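Housekeepers wanted to work alongside our robot, Pisgate

Hello! I look after housekeeping at Gillik, and I'm after 2 people who know how to turn a room round and won't mind a metal workmate.

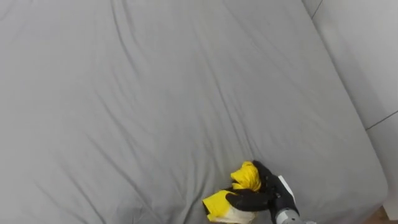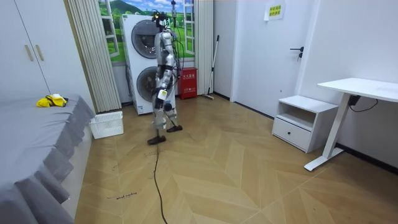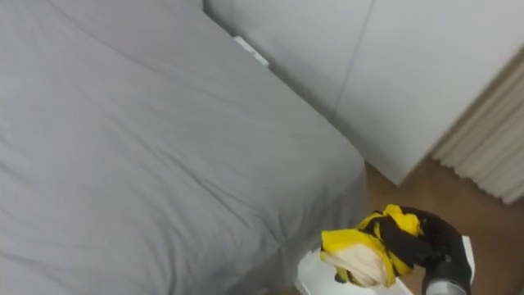 Yellow cloth in hand, first and last pictures; the whole robot in the middle one.

My own job has changed a lot. I bend less and I fetch less, but I watch more and write more notes, and I do miss the chatter some mornings. You'd work 5 hours a shift from 8 am, set up the bedroom, then tell the engineers (bluntly, please!) what a proper housekeeper would do differently. Your hours won't be cut if the robot gets quicker, I made sure that's in the contract.

No tech background needed. Drop a note in at the Wongsuwan building, Grokville, before the end of July.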